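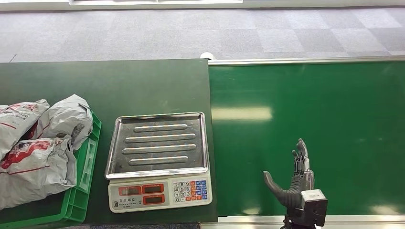
Carpet tiles in light and medium gray.

Carpet Tile FAQ
Nodley Floor Supply, Badow
Updated 24/10/2022
3 min read
Print this page | E-mail this page

We use cookies to remember your sample list. Accept | Settings

How many tiles should I order?

Measure the longest and widest points of the room and multiply. Take off anything permanent, like a built-in counter. Add five percent for cuts in a plain square room and ten percent if you have columns or angled walls. If you send us a floor plan we will do the math at no charge. Our Preltdale store can do the same from a sketch, as long as it has all the measurements on it.

Can I mix shades?

Yes. Kang tiles come in light, medium and dark gray and all have the same thickness, so they sit level with each other. Checkerboard is the usual choice. If you want a random look, open several boxes and shuffle the tiles before you start.

What are the arrows on the back?

They show the direction of the pile. Point them all the same way for an even look. Give every other tile a quarter turn and the squares will stand out, even when all the tiles are one color.

Do I need glue?

In most offices, no. Corner stickers are enough on a flat, dry floor. We recommend full adhesive on ramps and under anything with wheels that gets pushed around all day. Old glue from a previous carpet has to be scraped off first.

Will the color match if I order again later?

Close, but possibly not exact. Check the lot number on the side of the box. We keep each lot for two years where we can. Lot 814 is sold out in medium gray, so if you have that one, ask us for a sample of the current lot before you buy.

Do the tiles fade?

All carpet fades to some degree in direct sun. Floors next to large windows show it first, and moving furniture will uncover darker squares. Swapping tiles between the window side and the back of the room once a year evens it out.
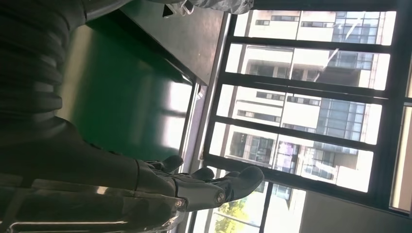
At the window, with buildings outside.

How do I get a stain out?

Blot it with a white cloth and cold water. Don't scrub. For coffee, add a drop of dish soap and rinse well. If the mark is still there the next day, lift the tile and wash it in a sink. Let it dry flat before you put it back.

How do I replace one tile?

Push a putty knife into the seam and lift a corner. The first tile is the hardest. Press the new one in from the edges toward the middle.

How long does delivery take?

Stock colors ship in two working days. Special orders take 19 days. Orders over 2,125 square feet go out by freight, and you will need someone on site to sign for the pallets.

Can I return unused tiles?

Full boxes, yes, with the receipt. We can't take back open boxes or cut tiles. Returns at Preltdale will be closed for stock count the first week of November. Badow is open as usual.

Get flooring tips by e-mail. Enter your address to join our newsletter.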